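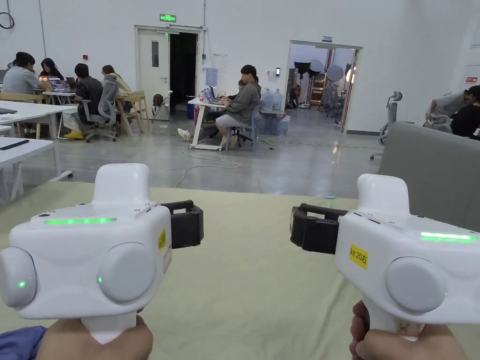 Both grippers up, lights green, kit 20. Table still clear in the middle.

Mitiku Tefera
January 11, 2018

Home Explore Notifications Messages Lists Profile More

Notes on recording two-handed demonstrations with handheld grippers. Mostly for the people starting on the Adard tasks, who keep asking me the same things in different channels. 1/

The person is the robot here. You hold one gripper in each hand, do the task, and the recording gets replayed as training data for the arms. So anything your fingers do outside the grippers is lost. Don't straighten the cloth with a knuckle. Don't hold the box still with your wrist. 2/

Left and right are not interchangeable. The right unit in the photo has its label on the inner side, "kit 20右", and 右 is right. Read the label before you pick it up. We had a whole June batch with the sides swapped and it trained fine until the arms tried to cross over each other. 3/

Don't mix kits either. Each pair is calibrated together. If one of yours is charging, both of yours are charging. 4/

Start pose: both grippers raised above the table, facing each other, a gap between them. Hold it for a full breath before you move. The alignment script looks for that still stretch and if it can't find one it guesses, badly. 5/

Speed. Everyone goes too fast on day one. The Zemia arms have a joint speed limit and your elbow does not. If you move at the pace you'd use to clear your own kitchen, the replay clips and the episode is thrown out. Go at the pace you'd use carrying a full cup. 6/

Closing the gripper: close all the way, stop, then lift. Closing while lifting looks smooth on video and teaches the policy to grab air. I can usually spot which operator recorded a task from this alone. 7/

Mistakes. If you drop the thing and can reach it, pick it up and carry on. Recoveries are useful and we never have enough. If it goes on the floor, end the episode and mark it bad. Don't bend down with the grippers still recording. 8/

Numbers, for those who asked. The target for the folding task is 1000 accepted episodes. The first pass gave us 201 submitted, 43 rejected. 17 of those rejections were missing start poses, see 5/. That is the cheapest thing on the list to fix. 9/

Head view: look at where your hands are working. Looking up to talk to someone across the room puts the room in the data and takes the table out of it. Finish the episode, then talk. 10/

Question from Awwad's side: why not teleoperate the arms directly? We do, for anything with contact force, like the plug task and the jar lids. For folding and sorting it's slow and the operators get tired. With handhelds you feel the object through the grip, which helps more than I expected. 11/

The cost is that a person can reach poses the arm can't. Keep your elbows low and stay in one spot. If you have to step sideways to finish, the object was placed wrong at the start. 12/

Brostberg wants the operator guide as a PDF. It will be this thread with worse formatting. 13/

Forgot one: put the grippers down between episodes. Forearms go before attention does, and a shaky start pose counts as no start pose. 14/14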